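Prultton Opens Its Simulation and Handling Lab to Visitors in February

Two sessions to cover simulated grasping, controller transfer and cell commissioning; registration is open

Prultton, a developer of control software for robotic handling, will hold an open day at its Seixas site in February. The program consists of a morning session for plant engineers and system integrators and an afternoon session for technical colleges and the general public. Both sessions include a demonstration of the company's Sketard simulation package, followed by operation of a physical test cell running the same control software.

The morning session begins at 9:00 a.m. and the afternoon session at 1:30 p.m. Attendance is limited to 80 people per session. Visitors will be divided into groups at check-in and will rotate through the simulation room, the test cell area and the measurement bench. Each rotation includes time for questions.

The demonstration concerns the handling of open-ended containers such as cups, cans and small vessels. Parts of this type are common in packaging, laboratory and food service work, and they present a known set of difficulties for a two-finger gripper. The wall is thin relative to the diameter. The contact area on a curved surface is small. A part that tapers will tend to slide toward its narrow end if the finger faces are parallel and the friction estimate is too high. When one finger is placed inside the opening and the other outside, the available approach angles are reduced further by the rim.

Sketard addresses these cases by running a large number of grasp attempts in simulation before any hardware is moved. For the open day, the software will be set to run 200 attempts on a single container model, with the starting position, wall friction and part mass varied between attempts. The results will be displayed on a wall screen as they are produced. Visitors will be able to select an attempt from the results list and replay it from any of the simulated camera positions, including views close to the finger.

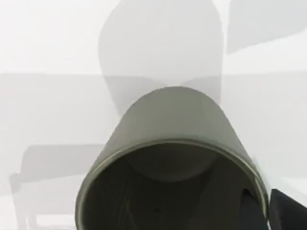
The simulated views are rendered with plain surfaces and flat lighting by default. The company states that this setting is intended for engineering review, where contact geometry is of more interest than surface appearance, and that it keeps rendering time low enough for replays to start without a delay. A second rendering mode, with varied textures and lighting, is used when image data is being produced to train a vision model. Both modes will be shown.

"The questions we get from plant engineers are mostly about what happens at the contact," said Tobias Thibodeaux, director of applications at Prultton. "They want to know where the finger is relative to the rim, how much force is on the wall, and what the controller does if the part starts to rotate. Those are things you can look up in a replay. On a real cell you would need to add sensors, stop the line, or both."

Controller transfer

The second part of the demonstration takes place at the test cell. The cell is made up of a six-axis arm, a two-finger electric gripper, a fixed camera above the work surface and a safety enclosure with a light curtain. It runs the Cleris motion controller, which Prultton introduced last year. Grasp plans produced in Sketard are loaded to Cleris as a file and executed without manual editing of waypoints.

Staff will load a plan from the simulation run and execute it on containers supplied by the company. The same plan will then be executed with the container moved from its planned position, in order to show the correction range of the camera-based alignment step. Staff will also run a plan outside that range, so that visitors can see the fault handling sequence. In this sequence the gripper opens, the arm retracts along its approach path, and the controller reports a position error and waits for an operator.

Force and position data from the cell will be recorded and plotted against the values predicted in simulation. Differences between the two will be discussed at the measurement bench, where staff will explain how friction and stiffness values are measured and entered in the model. According to the company, friction remains the value that most often needs to be adjusted after the first hardware trial, followed by the compliance of the finger pads.

"We are going to show the error plots as they come off the cell," Thibodeaux said. "Anyone who has commissioned a handling station knows that the first trial does not match the model exactly. What matters to them is how large the difference is and how long it takes to correct. We would like people to see that procedure from start to finish."

Software changes since the previous release

The version of Sketard to be used at the open day includes the following changes:

- Contact calculation for thin-walled parts has been revised. Inner and outer wall surfaces are now treated as separate contact surfaces, which prevents a finger from passing through the wall at high closing speeds.
- Tapered and conical parts can be defined by two diameters and a length, without importing a CAD file.
- Camera positions can be attached to the gripper, the arm, the part or the room.
- Replay files can be exported and opened on a computer without a Sketard license.
- Grasp plans are checked against the joint limits of the selected arm before they are written to file.

Existing customers with a current maintenance agreement will receive the version as a standard update. The update does not change the Cleris plan format, and plans written with the previous release can be loaded without conversion.

Bringing parts to the open day

Attendees at the morning session may bring a container or similar part for evaluation. Parts should be clean, empty and no more than 200 millimeters in length. Glass parts cannot be accepted in the test cell but can be measured at the bench. Staff will measure the part, enter its dimensions in Sketard and run a short set of grasp attempts while the group completes its rotation. A printed summary will be provided before the end of the session. Test cell time for visitor parts is limited and will be assigned in order of check-in.

Attendees who prefer to send dimensions in advance may do so through the registration form. A drawing with outside diameter, wall thickness, length and mass is sufficient. Drawings will be used for the evaluation only and deleted afterward on request.

Afternoon session

The afternoon program follows the same rotation with a shorter technical introduction. No background in robotics is required. Visitors will be able to set a grasp position in the simulator using a mouse and see the result. Students in automation, mechatronics and machining programs may attend a separate talk on entry-level positions in commissioning and application support, which starts at 3:30 p.m. in the training room. Instructors bringing a class should register the group under one name and state the number of students.

Visitor information

Admission is free, and registration is required for both sessions. Check-in opens half an hour before each session at the main entrance. Closed-toe shoes are required in the test cell area. Safety glasses will be provided. Photography is permitted in the simulation room and at the measurement bench, but not in the test cell area. The building is step-free, and the wall screen content is also available on tablets for visitors who need to view it at close range. The walk from the visitor parking lot takes around 2 minutes.

Visitors under 16 must be accompanied by an adult. Coffee and water will be available in the lobby during both sessions. Members of the press may request a separate appointment at the test cell between the two sessions by selecting "Media" on the registration form.

About Prultton

Prultton develops simulation and motion control software for robotic handling of small parts. Its products include the Sketard simulation package and the Cleris motion controller. The company provides commissioning support, operator training and part evaluation from its site in Seixas.

Media contact
Tobias Thibodeaux
Director of Applications, Prultton

Share this release
Shares: 14 | Comments: 0

Related releases
Prultton Adds Joint Limit Check to Sketard Plan Export
Cleris Motion Controller: Operator Training Schedule Now Available
Measuring Pad Friction for Two-Finger Grippers: Application Note Released
Prultton Expands Test Cell Area at Seixas Site

Get Prultton product news by email. You can unsubscribe at any time.

This site uses cookies to remember your settings and measure page visits. Accept all | Manage settings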